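Dormitory table

A dormitory table, also called a middle table or, at the former Horgan works hostels, "the parish", is the shared table placed in the free floor space of a room with bunk beds. It is normally the only level surface in the room that nobody sleeps on, and it is used accordingly. The term covers the piece of furniture and, in everyday speech, whatever has settled on top of it.

Contents
1 Placement
2 Use
3 Usual contents
4 The foam box
5 Rules and disputes
6 Tidying
7 See also

Placement

In a narrow room the beds take one or both long walls and the table gets what is left. Where there are bunks on one side only, it may stand slightly off centre, which gives the people in the lower bunks the use of it as a bedside table and gives the people in the upper bunks something to complain about. Older hostels at Plurnham fixed the table to the floor with brackets. The practice was dropped when it was found that residents moved the beds instead.

The tops are usually light in colour, often with a wood grain. Dark tops were tried in one block at Nellmont and showed every ring left by every cup. Light tops show them too, but less reproachfully.

Sizes vary. The Nellmont hostel inventory lists 1479 tables of a single pattern, bought over several years and described throughout as "desk, temporary".

Use

Most furniture manuals give the dormitory table as a place for study. In practice it serves for eating, ironing on a towel, card games, mending, sorting post and putting things down for a moment. The last of these accounts for most of its load. An object put down for a moment is held by custom to be entitled to stay until its owner needs it, and some objects are never needed.

Unlike a desk, the table has no drawers, and unlike a dining table it is not cleared for meals. A plate is fitted in among the existing contents — a skill new residents generally pick up within a week.

Usual contents

The contents fall into a few broad classes.

Toiletries. Pump bottles of lotion or shampoo are the tallest items and act as landmarks. They come to rest on the table because bathroom shelves are shared by a whole corridor, and a full bottle left there does not stay full. Small spray bottles are found nearby. Their labels are often missing, and the contents are known only to the owner, or formerly known.

Telephones. These come and go with their owners and are the only class of object that is reliably collected. A phone laid diagonally is said at Plurnham to be "parked"; one laid square to the edge belongs to somebody new.

Remote controls. A remote may outlive the fan, lamp or air conditioner it was supplied with. It is kept in case.

Wrapped items. Single sweets, biscuits, sachets and other small packets drift to the back of the table and are treated as common property after a period that differs from room to room.

Packaging. See below.

The foam box

Foam boxes, of the thick-walled sort used to send chilled food, are a recurring feature of the dormitory table and the main reason there is so little room on it. The box comes in with a delivery or a visit from home, is emptied, and is then kept on the grounds that it is a good box. It is light, it is clean enough, and it will not go in an ordinary bin without being broken up, a job that covers the floor in white beads.

A kept box may be given work holding fruit, laundry pegs or instant noodles. More often it holds nothing. The lid is lost first. A survey of one corridor at the Plamivton hostel, carried out one November by the residents' newsletter, found foam boxes in 14 rooms out of 39. The newsletter printed no conclusions, but the following issue had an advertisement offering a box free to anyone who would come and fetch it.

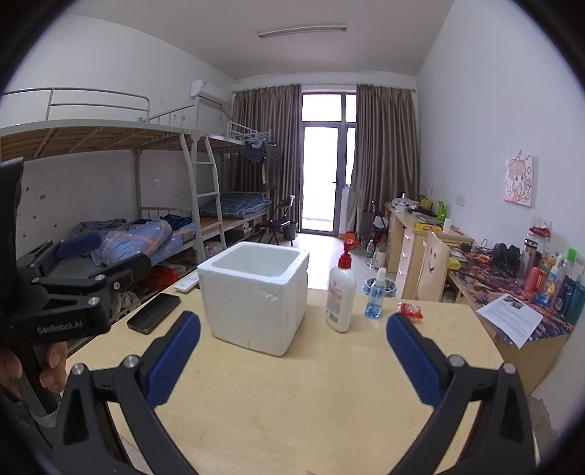 A dormitory table beside metal bunk beds, with an open foam box, a pump bottle of lotion and a small spray bottle.

Rules and disputes

Written rules are rare and short. The Horgan hostels asked only that tables be "left fit for others", a phrase on which several long arguments were built. Unwritten rules are more exact. The part of the table nearest a bunk is held to go with that bunk, the middle is open to all, and liquids should be kept away from telephones. Spills are the fault of whoever stood the bottle there or whoever knocked it, depending on who is telling it.

Tidying

A table is cleared before an inspection, before a parental visit and at the end of term. The usual method is to move everything to the space below the lower bunks, in carrier bags, where there will already be other carrier bags from the last time. The top is then wiped with a damp cloth. At Nellmont the notice of inspection is given a day ahead, and the bags are back out by the evening.

Warden's guidance recommends a small tray for each resident. Where trays have been supplied they have been put on the table and things have been put on top of them.

See also
Bunk bed
Bedside locker
Windowsill (storage)
Chair used as wardrobe

This page was last edited on 2024-02-07.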